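HOUSEKEEPING FOR SMALL LODGINGS
Unit 6 handout: The bed as a work surface, and what turns up on it
Flirnmont Extension Program, revised October 2020

Read before the practical. Bring it with you, because the checklist on the last page is the one we mark from and there are never spare copies.

6.1 Where we left off

Unit 5 ended with the bed stripped, the mattress inspected and the laundry out of the room. Most of you did the stripping well. Several of you then put the clean linen down on the floor so you could have both hands free, which undid the stripping. Clean linen goes on a chair, a desk, a shelf or your own shoulder. If the room has none of these, and your shoulder is busy, leave it in the hall cart until you need it.

This unit covers three things that get taught separately in the textbook and happen all at once in life: fitting the bottom sheet, placing the pillows, and dealing with the objects guests and families leave in, on and under the bed. The third takes longer than the first two together.

6.2 The fitted sheet

There are people who fold fitted sheets into tidy rectangles. We will not be testing you on this. We test on how the sheet looks once it is on the bed.

Start at the head end, far corner, then the near corner at the head, then diagonally down to the foot. If you do both corners on one side first, the last corner will fight you and usually win. Pull the elastic fully under the mattress edge, not merely over it. A sheet that is only over the edge will look fine until somebody sits down.

Find the label before you begin. On most sheets it belongs at the foot, on the right as you stand facing the headboard. On the Stenia sheets we use in the practice rooms it belongs wherever the factory felt like putting it, so go by the long side instead. Fold one corner diagonally to the next and you will see quickly which side is long.

Smoothing: use the flat of your forearm, from the middle outward. Palms leave drag marks. Faint creases from the fold are acceptable in the practical. Diagonal pull lines running from a corner are not, because they mean that corner is short of fabric and is about to let go.

A word on gray. Students like gray sheets since they look calm and hide things. Hiding things is the trouble. Lint, a shed hair, the ghost of a coffee spill: all of these show up on white from the doorway, and on mid-gray only from the side, with a lamp on. If you are working with gray, check from a low angle before the pillows go on. You will feel silly crouching. You will also find the hair.

6.3 Pillows

Two conventions are in use and we accept both. Flat and stacked is quicker and suits a family room. Upright against the head of the bed looks more finished and slides down the moment the door closes.

Pillowcase openings face away from the door. If the room has two doors, pick the one the guest will use. If you can't tell which one that is, you haven't read the floor plan.

Do not chop the pillow. The karate dent had its decade. Plump it from the short ends, lay it down, and leave it alone.

Cases don't need to match the sheet exactly, but they should look as though they had been introduced. A grayish green with gray is fine. Two different whites are worse than two different colors, and every laundry in the world will eventually hand you two different whites.

6.4 The sorting basket

You will each be issued one rigid plastic basket for the term. It is for belongings. It isn't for trash, dirty linen or your lunch. A student in the February group used hers for all four, and the smell reached the linen store.

We ask for a hard-sided basket with holes for two reasons. A fabric tote sags and swallows small things; the guest's earring goes down the seam and comes out in spring. And holes let you notice at a glance that something is still in there when you think you have finished. White or another pale color is easiest for the same reason, as you can see a black sock in it. You would be surprised how well a black sock hides in a navy basket. We have returned 62 single socks since the program started and have no theory about the other feet.

Wipe the base before it goes on the bed. Every time. The basket has been on the hall floor, whatever you tell us. Dry cloth first, damp cloth if needed, then dry again. A wet basket leaves a neat rectangle on the sheet, and we'll know.

Where it stands: lower half of the bed, near the side you are working from, handle toward you. Keep it clear of the pillows. Empty to begin with. This sounds too obvious to write down, but last term one basket went from Room 4 to Room 7 still holding a phone charger and a retainer, and the family in Room 7 were polite about the charger.

6.5 What goes in

Work through the belongings in this order:

Valuables and medicines. You don't sort these. You stop, leave them where they are, and tell the supervisor.

Paper. All paper is important until the owner says otherwise, including the envelope with a phone number on it and half a drawing of a horse.

Clothing. Fold it once, loosely. You are not the guest's mother, and a guest who finds their underwear folded in thirds will not thank you.

Chargers and cables. Coil, don't knot. One cable, one coil.

Toys. See 6.6, which exists because this line alone wasn't enough.

Everything else. There is always an everything else. Our log for last year has 483 entries, and 170 of them are filed under "other," a category we keep meaning to break up. It includes a bag of gravel and a left-hand oven mitt.

6.6 Soft toys

The textbook gives soft toys one sentence. It says to "arrange attractively." Whoever wrote that has never had a parent call at eleven at night from two hundred miles up the road.

A soft toy on a bed is the most valuable object in the room. It outranks the laptop. You can replace the laptop by courier. Treat any plush item as though its owner is standing behind you, breathing.

Rules, such as they are:

Never strip a bed without running a hand down between mattress and headboard. This is where they live.

Never put a soft toy in with linen. The Vasconcelos laundry service, which handles our sheets, runs hot, and a long-haired plush rabbit went through it in our second year and came back as felt.

Put the toy on the made bed, face up if it has a face. Mid-bed is better than among the pillows, where it can get pushed down the back again by the next person to sit and read. Leave the sheet around it clear.

Do not pose it. Students love to pose them. Towel turban, tiny newspaper, arm around the remote. Some families are delighted. Some children are deeply upset that a stranger has been moving Bear around and making him read. Lay it flat and walk away.

If it looks grubby, it stays grubby. Grubby may be the whole point.

Fruit and vegetables with faces are now the most common type in the practice rooms, having overtaken dinosaurs. They count as soft toys for all purposes of this handout. "I thought it was food" was offered as an explanation last term and did not gain marks.

6.7 Floor check

Before you sign off, look down both long sides of the bed. Wood floors are kind to you here: pale boards show nearly everything, and what they don't show you will hear when you step on it. Carpet needs a hand sweep. Check that the sheet hangs no lower than the mattress on the side nearest the wall, where no one looks except us.

6.8 Timing

The target for the practical is a made bed, sorted belongings and a clear floor in the time printed on your slip. Fast students lose marks on pillows. Slow students lose marks on nothing much, but they do miss the coffee.

Enter each job in Lunura under the room number, then the task code. The code for this unit is 1451. If Lunura tells you the room doesn't exist, log out, log in and try again. It exists. You are standing in it.

6.9 Checklist for the practical

Sheet on square, elastic under at all corners
No pull lines
Low-angle check done
Pillow openings away from door
Basket wiped, empty at start, handle toward you
Toy flat on the bed, face up, not posed
Both sides of floor checked
Job logged

Unit 7 is duvets. Wear something you can move your arms in, and if you are under five foot four, come early and claim one of the step stools.

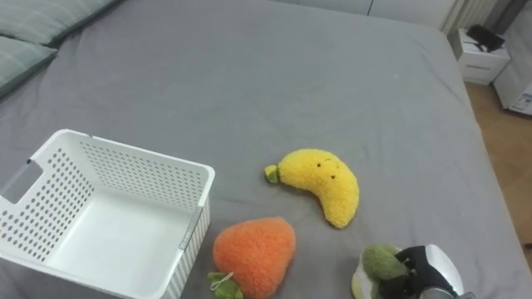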